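Spielküchen-Verleih Prosmont lässt Greifarm einräumen

Beim Spielwarenverleih Prosmont übernimmt seit Juni ein Roboterarm einen Teil der Arbeit an den zurückgegebenen Spielküchen. Er greift das Zubehör einzeln von Arbeitsplatte, Herd und Spüle. Bisher machten das die 35 Beschäftigten der Rücknahme von Hand, in der letzten Saison bei 994 Küchen.

Stellen sollen nach Angaben des Unternehmens nicht wegfallen. Elf Beschäftigte wechseln in die Reparatur und werden dafür angelernt. "Das Bücken über die niedrigen Küchen war für viele der unangenehmste Teil der Schicht", sagte Betriebsleiterin Judit Oláh. Umstritten ist noch die Frühschicht - sie beginnt jetzt um 5.30 Uhr, damit der Arm vor der ersten Lieferung eingerichtet ist.

Auch die Kontrolle bleibt vorerst bei den Beschäftigten. Sie prüfen jeden Satz auf Vollständigkeit und Schäden, bevor er verpackt wird. 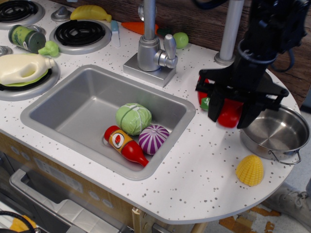

Von Gordon Cormier
Ein Greifer hält eine rote Spielzeugpaprika über der Arbeitsplatte einer Spielküche.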